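Open day walk-round, demonstration room – checklist with comments
Completed by Farhad Kermani, Tuesday, before doors

1. Entrance and sign-in
OK. The Calero people have put the sign-in table a good way back from the door this time, which I was very glad to see, as last September we had a line going out into the rain. Please keep one person at the table all morning, even when it's quiet.

2. Exits and walkways
OK with comment. Both exits open freely. Someone had parked the box of 200 leaflets against the back one, and I have moved it under the coat rack – do leave it there!

3. Power and extension cords
OK. All tested and tagged. The tag on the Zesel cart was hard to read, so I wrote a new one.

4. Handheld gripper station
OK with comments. This is always the friendliest table of the day, and I expect the children will head straight for it. Visitors hold one gripper in each hand and try the ordinary jobs, such as handling a newspaper at the desk. 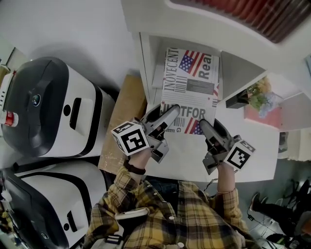 I would ask whoever is hosting to go over the grip with each visitor first, and to remind them kindly that fingers stay away from the moving end. Cables need watching too. Anything that trails to the floor should be on the side away from the visitor's feet, and the chair should be pushed well back if they prefer to stand.

5. Markers on the grippers
OK. Wipe with a dry cloth only. Please don't let anyone put a name sticker on them, however nicely they ask.

6. Clomau arm, behind the barrier
ACTION. The stop button works from both sides, but the barrier has a gap of nearly 30 inches by the window. Onyshchenko are sending a spare panel over. The arm stays off until it is fitted and I have signed below.

7. First aid and fire
OK. Kit is full, extinguisher in date. The kit now lives on the hook by the sink.

8. Room numbers
OK. No more than 30 visitors in the room at once, hosts included.

Item 6 rechecked at 9:40, panel fitted, arm may run. F. Kermani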